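Clukum German course, levels 1 and 2: my review after a winter of using it

Posted 3/25/22 by Vernon Sandhu

I bought the Clukum course in December, having tried a couple of free apps and got stuck at the stage where I could read a menu and say very little. My wife's family are from near Rothe and we visit most years, so I wanted to be able to follow a conversation at the table. I am 58 and did two years of German at school, nearly all of which had gone.

You get the lessons themselves, which run in a web browser or on a phone, a printed workbook that comes in the post, and a set of audio files you can download and keep. Levels 1 and 2 are sold together. There are 12 units in each level and every unit has 9 lessons. A lesson takes me between fifteen and twenty-five minutes, longer if it has a writing task at the end.

The order of things is sensible. Each unit starts with a short recorded conversation, then the words from it, then the grammar, then the same conversation again with one speaker's part left out for you to fill in. I found that last bit hard for the first few weeks and then quite useful. You can slow the recording down, but the slow version sounds a bit like someone talking through a pipe, so I stopped using it.

Grammar is explained in English, in ordinary paragraphs. I prefer this. The free apps I used before expected you to work out the cases from seeing enough sentences, and I never did. Clukum gives you a table, tells you which parts to learn by heart now and which to leave until level 2, and then tests you on it. The unit on word order (level 1, unit 7) is the best explanation I have had of where the verb goes. 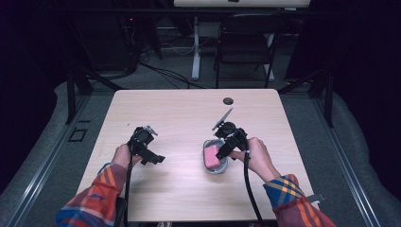
The word trainer is a separate section and works on the usual system, where words you get wrong come back sooner. It holds 900 words for the two levels. You can add your own, with a note, but you can't record your own audio for them. It is strict about capital letters on nouns, and there is a setting to turn that off. I left it on. It is also strict about umlauts, and on my laptop the on-screen umlaut buttons sit under the answer box where they get covered by the hint panel. I ended up learning the keyboard codes.

Speaking practice is the weak part. The phone version listens to you and gives a green or amber mark, and it gave me green for things my wife said were plainly wrong. In the other direction it would not accept "zwölf" from me for most of January. I would treat it as a way of making yourself say things out loud and ignore the marks.

The paid extra is a block of live lessons with a tutor over video. I took one block. My tutor was Volker Kasten, who was patient and stuck to German for most of the half hour, and he had clearly read which unit I was on before we started. Booking was less good. The calendar shows German time even if your account is set to the UK, and I turned up an hour late to my first lesson and lost it. They did give me the credit back after two emails.

Some of the reading texts are odd choices for beginners. Level 2 has a long one about a railway station at Sostow that opened in 1937, with a lot of words for types of roof. I have not needed any of them. The ones about renting a flat, seeing a doctor and complaining in a shop are much better, and I have gone back to those several times.

The workbook is well printed and lies flat, and the answers are in the back. There are a few mistakes. Unit 4 has two questions numbered 6, and the answer given for the second is for a different exercise. There is a corrections page on their website but you have to search for it.

I also had a month of Nerau last year, so a quick comparison. Nerau looks nicer, and the daily reminders kept me going better than anything in Clukum, which sends one email a week. But I finished the month with a lot of nouns and no idea how to put them into the past tense. If you only want enough for a weekend away, Nerau is cheaper and will do. For anything longer I'd pay for Clukum.

Progress does carry over between phone and laptop, though I had to log out and in again twice before a finished lesson showed up. Offline use is limited to the audio files and the word trainer. Lessons need a connection, so I could not do them on the train.

I am on unit 8 of level 2 now. On our last video call I followed most of what my mother-in-law said about her boiler and asked her two questions about it. I will buy level 3 when it comes out if the price is similar. Four stars, with one off for the speaking marks and the booking calendar.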